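Friday, 16 November 2018

So the game table is finally getting cleared off! We bought it back in April, secondhand from a guy out in Bowen, and I swore up and down it would only ever be used for games. You can guess how that went. Seven months of pens and little bottles and chargers landing on the green felt every time somebody walked past - me included, mostly me.

My method is not fancy. I grab a shallow cardboard box, set it right on the felt, and everything small goes in. Pens, markers, the white power adapter, tubes of who knows what. I don't sort while I'm picking up or I'd be there until midnight reading labels.
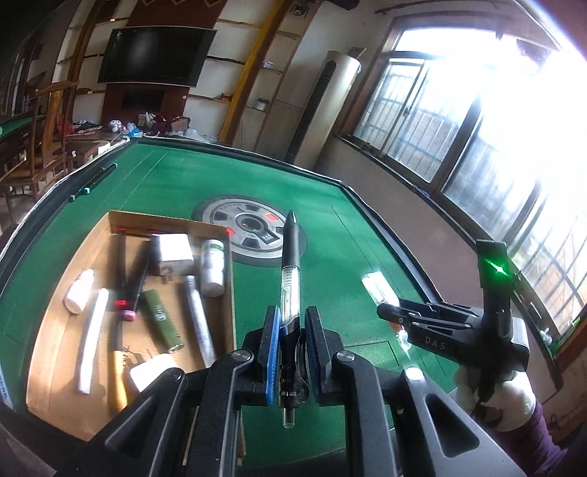

Sorting comes later, on the couch, with a cup of tea and a trash bag. Every pen gets a scribble on the back of an envelope and if it skips, it's gone (I'm ruthless about this now). Chargers go in the hall drawer. Anything in a bottle goes to the bathroom, and my sister-in-law can have the extra markers for her classroom if she wants them.

Then I still have to go over the felt with the lint brush, and we've got people coming at seven for cards. Wish me luck!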